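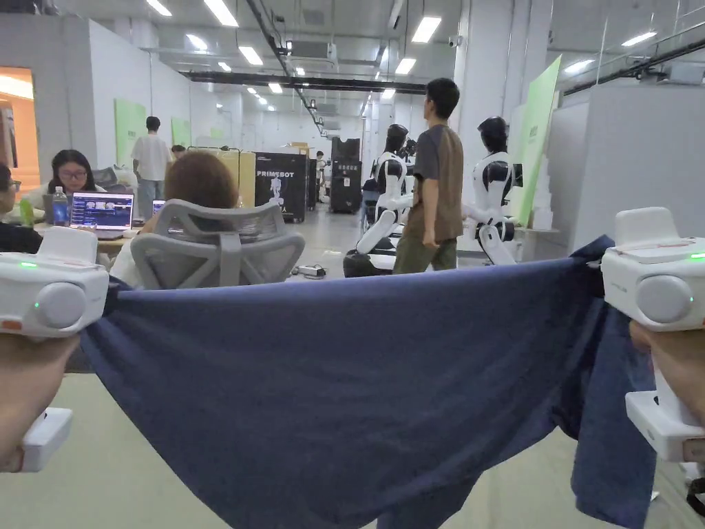

Folding T-shirts: quick answers

Do I need a big table?
Helps. Put a cloth down first and clip the edges so it doesnt slide.

Shirt's all bunched up?
Hold both ends, pull sideways, then smooth from the middle out.

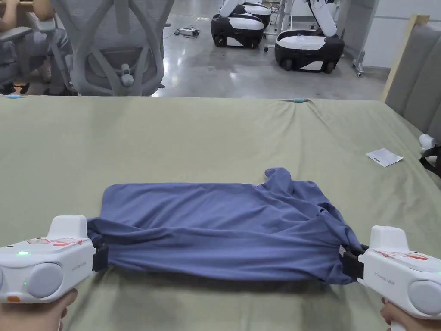

Sleeves go in after that, one side then the other. Hem up to collar last.

Dark colors?
Same fold. Inside out if you want, up to you realy.

Filed under: Laundry, Folding
© 2022 Holleo | Contact | Back to top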